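Yakubu Usman
A thread on sorting out a bathroom counter, because three people have now asked me the same thing and I would like to type it once.

The counter in question is polished stone, beige and cream with grey clouding. It has an undermount basin, a low backsplash in the same stone and a big mirror over the lot. Marble, according to the letting agent, and I have treated it as marble throughout.

Marble is calcium carbonate. Acid dissolves it. That covers vinegar, lemon juice, most limescale removers and a fair number of "natural" bathroom sprays. The result is an etch: a dull patch that looks like a water mark and does not wipe off.

Toothpaste is the other one. It contains a mild abrasive, which is the point of it. A smear left under the cap and then rubbed off dry will take the shine down over a few months. Wet it first, leave it a minute, lift it with a cloth.

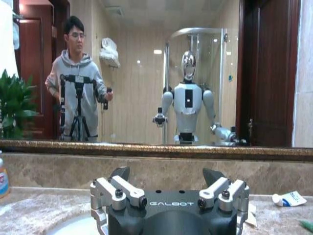
The daily routine is short. Everything off the counter, wipe with a damp microfibre cloth, dry with a second one. Working from the mirror towards the basin means the crumbs and hair end up where you can rinse them.

Once a week, on Sunday in my case, I use a pH-neutral stone cleaner. I buy the Anar one in the 500 ml bottle. Half a capful in a bowl of warm water. It foams less than you expect and does not need more.

Rinse afterwards. People skip this and then complain the stone looks greasy. It is greasy, that's surfactant.

The joint between the counter and the backsplash gets its own pass. Old soft toothbrush, same solution, one direction. If the sealant is black in there, cleaning won't shift it and it wants cutting out and redoing. Mine was redone in September by a chap from Grastbridge and has stayed clean so far.

The underside of the stone at the basin edge also collects a line of scum. You can't see it standing up. Run a finger round it and you'll know.

On sealing. Put a few drops of water on the stone and leave them for 6 minutes. If the patch has darkened when you blot it, the sealer has gone. If not, leave it alone. Sealing stone that doesn't need it gives you a hazy film and an afternoon with a buffing pad.

Sealer does not stop etching, by the way. It slows down staining. Those are different problems and the label on the Rason tin runs them together.

Mirror: spray the cloth, never the glass. Liquid runs down, gets behind the bottom edge and attacks the backing, which is where the black spotting comes from. If there is a decorative moulding along the bottom it will hold the liquid there for you — wipe along it dry when you finish.

Storage. Tubes and bottles are better off the stone altogether. I measured the space between the basin and the wall and got 174 mm, and the Eze tray is 145 mm deep, so it goes in with room for a cloth behind it. Tray has rubber feet. Check that they don't mark, some dark rubber does.

Toothpaste goes in the tray cap down in a beaker. Lying on its side it leaks, slowly, and see above.

Paper is worth a mention. Receipts, leaflets, the folded sheet out of a medicine box. They get put down on a damp counter and the ink can transfer into unsealed stone. I had a pale blue rectangle for most of a year.

A poultice got it out in the end. Baking soda and water to the thickness of yoghurt, spread on, cling film over, left overnight, scraped off with a plastic card. Took two goes. Try it on a hidden bit first if your stone has a high polish.

Cost of all this is roughly a bottle of cleaner every four months and two cloths. Wash the cloths without fabric softener or they stop picking anything up.

Replies are open for stone questions. I don't know anything about quartz composite.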